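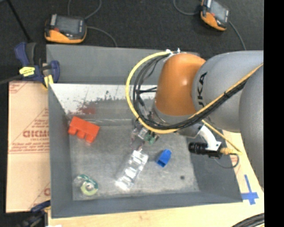
How to Organize a Class Assembly for Families

Class assemblies at Sárközi Elementary School are held once a term for every grade. The following guidance is intended for classroom teachers, teaching assistants and room parents who are preparing one, and it replaces the notes issued by the office last year. Teachers who are new to the school should read it through before choosing a theme.

Step 1. Reserve the hall

Complete the hall request form and return it to Hajnalka Nyitrai in the school office at least 4 weeks ahead. The hall seats 213 people. Two classes sharing an assembly must submit one form between them, with both teachers' names on it. Assemblies begin at 9:15 a.m. and should end before 10:00 a.m., when the hall is set up for gym.

February is the busiest month for bookings. Classes hoping for a February date are advised to apply before winter break.

Step 2. Choose a theme

An assembly should grow out of work the children have already done. A science unit, a class novel, a local history walk or a set of songs learned in music all make suitable material. Plays written for older children are difficult to cut down and usually leave a few students with most of the lines.

Please check the theme list posted outside the staff room so that two grades do not present the same topic in one term.

Step 3. Write a short script

Allow one page for kindergarten and first grade, and no more than three pages for the upper grades. Every child should have something to say or do. Children who prefer not to speak alone may be paired, join a group line, hold a title card or work the curtain. Families of children who receive language or hearing support should be given the script as soon as it is ready.

Keep lines short. A kindergartner can manage one sentence of eight or nine words - longer ones tend to be rushed or forgotten.

Step 4. Send the script home

Highlight each child's part and send the script home in the Parkis folder three weeks before the date. Include a note with the following:

- the date and starting time of the assembly
- what the child should wear, using clothes most families already own
- the number of seats available to each family, normally 2
- the deadline for returning the photo permission slip

No family should be asked to buy a costume. The costume closet next to the library may be used by any class, and items are signed out in the blue binder.

Step 5. Rehearse

Short, frequent practice works better than one long session. Ten minutes a day in the classroom is enough for the first two weeks. Each class is then entitled to two rehearsals in the hall, one of them with microphones.

During the hall rehearsals, practice walking on, standing still and walking off. These take more time than the lines do. Mark standing places with removable tape and take it up afterward.

Songs should be learned from memory. If a backing track is used, give the file to Bence Balogh, who looks after the sound system, no later than the day before.

Step 6. On the day

Children should be in costume by 8:50 a.m. and should use the restroom before lining up. One adult stays at each side of the stage with a copy of the script. Families enter through the Fernen Street doors only, and strollers are left in the lobby.

Filming is permitted from the seats. Families are reminded at the start not to post pictures that show other people's children.

Step 7. Afterward

Return costumes, stack the risers and email a copy of the script to the office for the shared folder. Children enjoy seeing their artwork again, so backdrops may be displayed in the hallway for up to two weeks.

Shared 4 times | 3 comments

Comments

Anikó Csizmadia
Could the second hall rehearsal be moved to the afternoon for kindergarten? Mornings are very full for us.

Hajnalka Nyitrai
Yes, please write the time you would like on the form.

Kristóf Bárány
Thank you. The note about short lines was useful for my first graders. Are the risers safe for 26 children?

Contact the school office | Copyright Sárközi Elementary School | Back to top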